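Knotted buttons and the cord that makes them

Print this article | E-mail this article 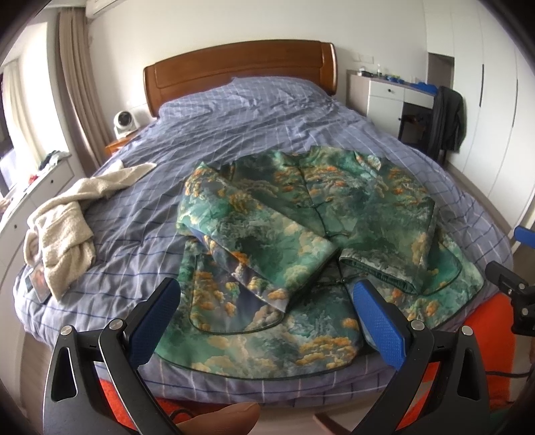

Starting with the cord

Teodora Todorova has made knotted closures for clothing for most of her working life, first in a costume workshop in Setholm and now in two rooms over a hardware store in Calimgate. Most of her orders are for frog closures: a knotted ball on one side of the opening, a loop on the other, each with a tail sewn flat to the fabric. She agreed to talk about construction and repair, and asked that the questions stay on those subjects.

The first thing she checks on a garment is the cord. "People look at the knot," she said. "The knot is usually fine. It's the tube that has failed." By tube she means the bias strip, cut at 45 degrees to the grain, folded right side in, stitched, and turned through. A strip cut on the straight grain will not bend around the knot without creasing, and the creases are where the fabric wears through first.

For a small button on a light jacket she cuts the strip 22 millimeters wide and sews it 4 millimeters from the fold, leaving the seam allowance inside as filling. Heavier coats get a cotton core. She does not use polyester core. "It's slick, and it springs back. You tighten the knot, you go to lunch, and it has opened up a little."

One button and its tail take 38 centimeters of finished cord at that weight. The loop side takes less. She cuts both to the same length anyway and trims after sewing.

The knot

The ball is a form of the Chinese button knot, worked flat over the fingers and then drawn up. Todorova ties it loosely in one pass and tightens it in 3 rounds, following the cord from one end to the other each time and moving the slack along with a blunt awl. The seam of the tube has to stay on the inside of every turn.

"If you pull the two ends you get a lump," she said. "You have to feed it. Start at the middle and walk the slack out to the ends."

She measures finished balls with a brass gauge, a strip with holes drilled at half-millimeter steps, and rejects any that differ from the rest of the set by more than one hole. The rejects are untied and the cord is used for loops.

Asked about machine-made frogs, she was neutral. The ones sold on cards by suppliers such as Quintero are glued at the back of the knot, she said, and the glue is adequate for a garment that is worn a few times a year. Her objection is to repair. A glued knot cannot be reopened, so one worn turn means replacing the pair, and matching the dye lot is rarely possible.

Placement and sewing

The top closure is set first, at the base of the collar, and the second at the fullest part of the chest. The rest are divided evenly from there. On a plain center-front opening she lets the ball sit 3 millimeters past the edge, so that the loop closes over it without pulling the two fronts out of line.

Tails are sewn from underneath with waxed silk, using small slip stitches that catch only the lower side of the cord. She waxes thread in batches, cuts it to 70 centimeters, and presses it between sheets of paper. Longer lengths tangle and fray before they are used up. Behind each closure goes a square of cotton organdy, inside the facing. Older garments often have none, and the fabric tears there - always below the button, where the hand pulls.

On a printed fabric she prefers a solid-color cord taken from one of the darker shades in the print. Cord cut from the print itself comes out speckled, since the pieces showing are too narrow to carry any pattern.

Storage

She stores jackets flat where there is room, fronts closed, with tissue under the knots. Hung garments do well enough on a padded hanger, but a row of knots will press marks into whatever hangs against it. Steam should be kept off the buttons. It relaxes the bias and the ball loosens.

Her workshop, Ikico, completed roughly 270 pairs last year, most of them between September and November. She has no plans to teach the knot in person. "I tried it. Everyone wants to tie it in the air. Pin it to a board and it takes an afternoon to learn."

Print this article | E-mail this article

Comments

marlow_sews
What wax is she using? Beeswax leaves a dark line on pale silk for me even after pressing.

D. Pruitt
Press it twice and change the paper in between. Worked on ivory satin, at least.

hemline44
22 mm seems wide to me for a light jacket. I cut 18 and trim the allowance. The turning is a pain but the ball is smaller.

marlow_sews
Thanks, will try the second pressing. Does the organdy get washed first?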